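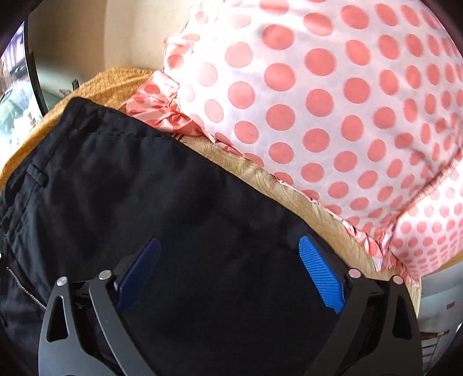
Larysa Lytvynenko wrote to me that she read The Lultden Ferry in one night and was cross with me at work the next day, which I'm taking as a rave!

So, the paperback. It's a standalone ghost story with a slow romance in it - Skoryk inherits a ferry nobody has ridden in years, and the ticket clerk keeps selling tickets for it anyway. It runs 154 pages, so you can finish it on a long train ride (or in bed, like Larysa). The ebook has the same text, plus a short extra chapter from the clerk's side.

Signed copies come from me, so tell me at checkout what name you want inside. I write pretty big.
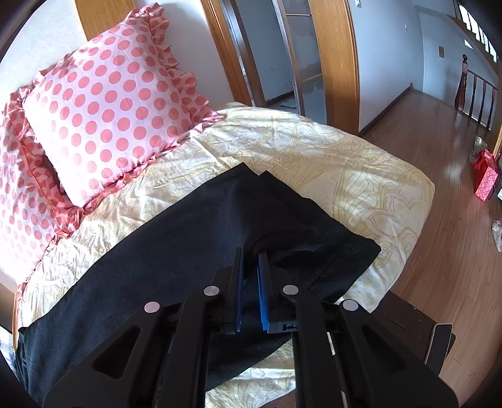 Page last updated: 8/2/22

The first printing of 2,000 has the green cover. If you get a blue one, it's the second printing, with my typo on the dedication page fixed - sorry, Manee! The sequel, Clamine, is due in March and you can preorder it from the same cart.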